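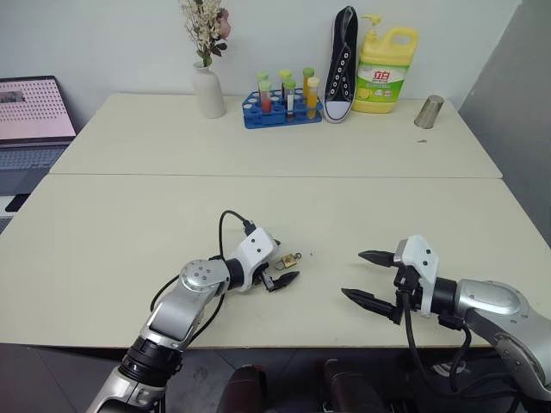
How to free a stiff padlock

By Kiprono Temba

A padlock which lives outdoors becomes stiff after one or two winters. Before you buy a new one, try this method. I use it every October for the locks on my storage boxes.

What you need: graphite powder, a soft brush, a dry cloth and the key.

Step 1. Open the lock if it still opens. Do not force the key. A key that breaks inside is a much bigger problem than a stiff lock.

Step 2. Turn the keyhole to the floor and tap the body lightly against your palm. Sand and old dust should fall out. Brush the keyhole and the two holes for the shackle.

Step 3. Put a very small quantity of graphite in the keyhole. Insert the key, take it out, wipe it, and repeat 3 times. After this, turn it slowly in both directions.

Step 4. Put one drop of light oil on each leg of the shackle — not in the keyhole, where oil and graphite together make a paste. Close and open the lock several times, then wipe it.

If the key still does not turn, look at the key itself. Mine for the Sowah lock was slightly bent, and a fresh copy made from the spare key solved everything.

Store the graphite in a closed bag. It leaves gray marks on clothes and they are difficult to wash out.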